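Hands first at Meltwood

The robotics club at Meltwood started the year without switching on its arm. Members spent the first term recording themselves doing kitchen jobs, on the view that a machine meant to copy people needs decent examples before it needs motors. The project is called Orner, and its opening task is moving a bowl in and out of a microwave oven.

The club has 17 members aged 15 to 18. They work in pairs. One wears the wrist straps and does the task; the other runs the recording and writes the log.

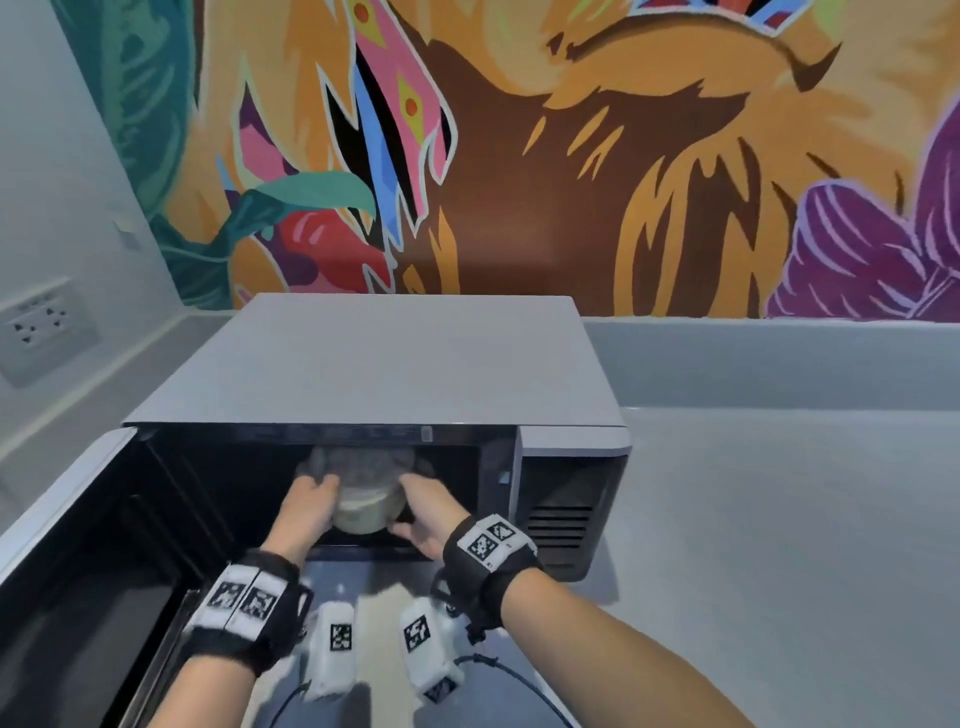
Page last changed: 13/03/2021

Each strap carries printed square markers in black and white. Software finds the corners of a marker and, given its true size and the lens calibration, works out where it sits and which way it is turned. With the camera at head height, the wearer's view and the position of both wrists go into a single recording.

The microwave was picked for its difficulties. The open door takes up space on one side, the cavity is dark, and a bowl held in two hands leaves little clearance at the walls. Fingers hide behind the rim. Glass is worse, as its edges are hard for the software to separate from whatever is behind them.

Blur is the commonest fault in the log. A marker that moves too quickly smears across its own pattern and the software drops it. The club's rule is that a gap of up to 4 video frames may be filled by interpolation. Anything longer and the take is marked as partial. Partial takes are kept, but stay out of the training set.
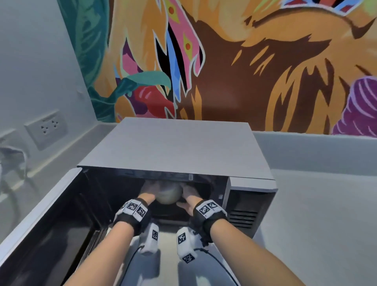

Cables are the other regular nuisance. They have to be long enough for a full reach and must not catch on the door, so routing is checked before every take. A younger pair wrote the checklist now taped inside the log book, and it has been revised twice.

Processing is done on a desktop computer passed on by Dumgate, a local engineering firm. The sorting program, Zamfir, is the students' own. It lines up the wrist tracks with the video and rejects any take where the two clocks disagree. An early version rejected nearly everything, and the fault was traced to a rounding error in the timestamps.

The arm is due to be switched on in May. It will try the bowl with the oven unplugged and the door already open. Opening the door has been left for next year's group.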